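Word game nights at Boka: your questions

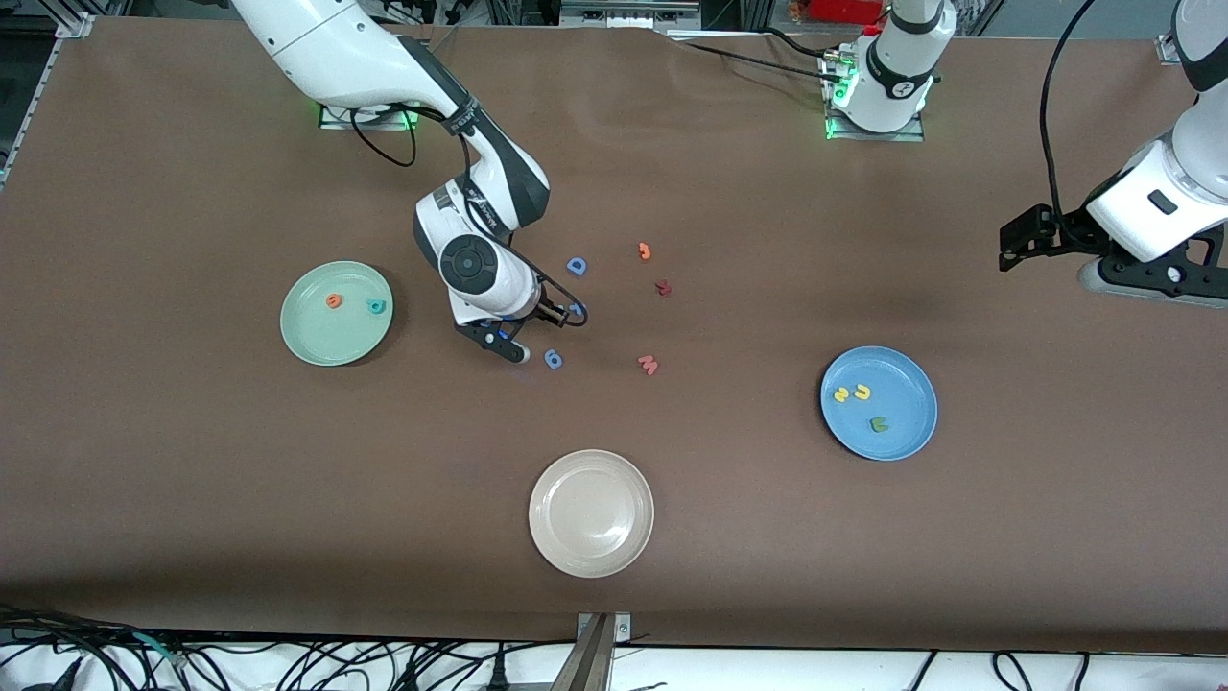 Foam letters out on the table.

I get asked the same things over and over about the word game nights, mostly by people hovering in the doorway with their coat still on, so I've put the answers in one place. If yours isn't covered, grab me at the bar or drop me a message.

What sort of games do you play?

Anything with letters in it. The main one is the tile game you probably played with your gran, but we also do anagram races, the shouty one where you steal other people's words (my favourite, I'm terrible at it) and a few pencil and paper games. Early in the evening it's usually the quick stuff, then people settle into longer games once they've got a drink.

Do I have to be good at spelling?

No! I've been running this for years and I still can't do "rhythm" without muttering to myself. Plenty of our regulars say spelling was their worst subject at school. Pair up with someone for your first game if you're nervous, loads of people do.

Can I come on my own?

Yes, and lots do. Tell whoever's on the door and they'll find you a table that's about to start something. You won't be left standing about.

When does it start?

Doors at half six, first games at seven. If you turn up after eight you can still join in, but you might have to wait for a table to finish. We have a break in August when Boka shuts for its holidays.

How much is it?

£3, cash or card, and that includes squash and biscuits. Under-twelves are free. Drinks and food from the bar are extra, and the kitchen stops doing toasties at nine, so order before your second game or you'll be sorry.

Which dictionary do you use?

The big blue one on the windowsill. If it's in there, it counts, and if it isn't, it doesn't, however many times your uncle has used it. No looking words up on your phone before you play them. Once they're down, anyone can challenge. Lose a challenge and you miss a go.

Are two-letter words allowed?

They are. I know some of you hate this. There's a printed list on each table so that newcomers aren't at a disadvantage, and after a couple of weeks you'll be playing "qi" and "za" like the rest of us and feeling only slightly guilty.

Can we play in other languages?

Please do. Sebastião Araújo hosts a Portuguese table every so often and it fills up fast. He brings his own set with the Ç in it. If you'd like to start one in Welsh, Polish or whatever you speak at home, let me know and I'll save you a corner.

What's the Drilgate Shield?

Our yearly match against the club over in Drilgate, held in May. It's six a side, and the team gets picked from whoever fancies it and has been along a few times. We lost last time. The highest score anyone has ever managed in a single game at the Shield is 663, by one of theirs, and they do mention it.

How many people come?

The room holds 36 and we've been full for most of the spring. You don't need to book unless you're bringing a group of five or more, in which case a quick message beforehand really helps me with the seating.

Can I donate an old set?

Yes please, even if there are bits missing. We've got a tin with nearly every spare tile you could want, apart from blanks, which vanish. Jigsaws I have to say no to, sorry, there's no cupboard space left.

Where do I park?

The Bandach Road car park is free after six. Don't use the spaces behind the chemist, they do ticket. The bus stops right outside and the last one back into town goes at twenty to eleven.

Is there step-free access?

There is, through the side gate. Ring the bell and someone will come and let you in. The loo on that side is accessible too. If you'd find large-print tiles easier, we have two sets, so just ask at the door.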